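Reading time: 5 minutes

Ristora gripper review: is it worth the money for a small kitchen?

I've been meaning to write up the Ristora for a good long while now, and since we've finally signed off next year's equipment budget (a relief all round, I can tell you) it seems a nice moment to sit down with a pot of tea and do it properly. If you run a small catering outfit, a packing room or a teaching kitchen, and you're wondering whether a robot hand belongs anywhere on your shopping list, I hope this saves you a few evenings of squinting at spec sheets.

A bit about us first. We fill fruit baskets and lunch orders for offices, and we already had an arm, bought second-hand in March. What we lacked was a decent hand for the end of it. The one that came with it was meant for boxes, and boxes it did beautifully, but give it a ripe pear and you'd be wiping the table down. So the hunt was on!

We ended up with three on the shortlist. The Bronda was the cheapest by a long way, and for tins and cartons I'd still happily recommend it. The Salinas was lovely to handle and came with soft finger covers, but the quote grew every time we asked a question – a cable here, a mounting plate there, and then a yearly charge for the software. The Ristora sat in the middle at £1,390, cable and plate included, and that was what tipped us in its favour. I do like a price that stays put.

Fitting it was a pleasant surprise. I'd set the whole morning aside and was done in 30 minutes, including a hunt for the right hex key. The booklet is short and sensibly laid out, though the page on setting the grip strength could do with another pair of eyes. You get a scale from 1 to 50, and the booklet doesn't tell you where fruit ought to sit on it. We started at 15 and worked up gently from there, and I'd suggest you do the same with fruit you were planning to stew anyway.

In use it's been very good. Apples are its favourite thing in the world, I think, and it copes nicely with oranges, lemons and firm peaches. Plums want a bit more care. Grapes I've given up on, and bananas depend entirely on how they're lying when the arm comes down. The fingers wipe clean with a damp cloth, and the motor is quiet enough that we can have the radio on, so full marks there.

Now for the grumbles, and they're small ones. The hand is bulkier than the drawings led me to believe, so do measure the mouth of whatever you're filling before you order. Our old punnets were far too narrow, and we've moved to wide baskets as a result – a cost I hadn't put down anywhere. The carry case is flimsy too, and I'd have swapped it gladly for a spare set of fingers.

Speaking of which, please budget for spares! When I first drew up our plan I had one line for the gripper and one for the arm, and felt very pleased with myself. The version we've ended up with has lines for fingers, a spare cable, baskets, a sturdier table and an annual service from Allen, the firm that looks after our arm. All together the extras came to over half the price of the gripper again. I don't begrudge a penny of it, but I'd much sooner have known at the start, and our first quarter would have looked a good deal tidier.

Fruit held over the yellow basket:

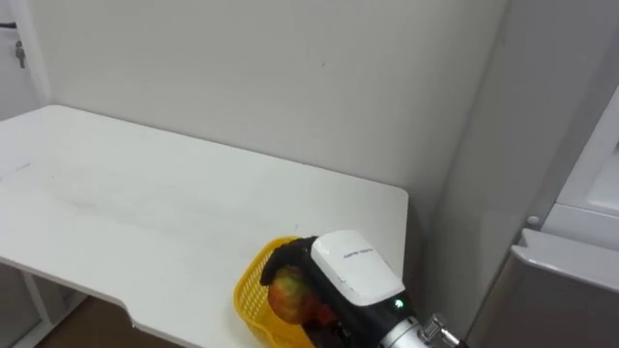
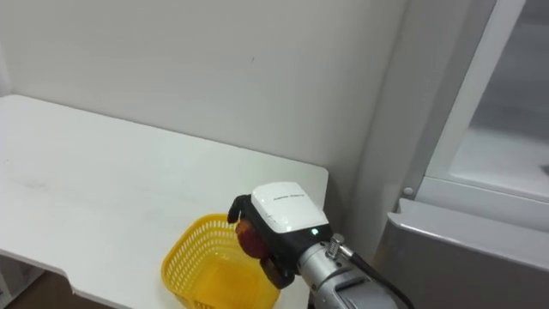 Photos: the author

Would I buy it again? Yes, I would, and we've pencilled in a second one for next year if the orders keep up. If your work is mostly tins and boxes, save yourself some money and have the Bronda. If you've a bigger purse than ours and delicate things to move, ask for a Salinas on trial and get the full yearly cost in writing before you say yes. For everybody in between, the Ristora is a friendly, dependable bit of kit at a fair price, and I've grown rather fond of ours.

One last thing on ordering: delivery was quoted separately on ours, so check that before you compare totals.

Related reviews
Bronda gripper: six months of tins and cartons
Buying a second-hand robot arm: what to ask the seller
Service plans compared, Allen included
Wide baskets and crates for packing tables
A simple budget sheet for your first robot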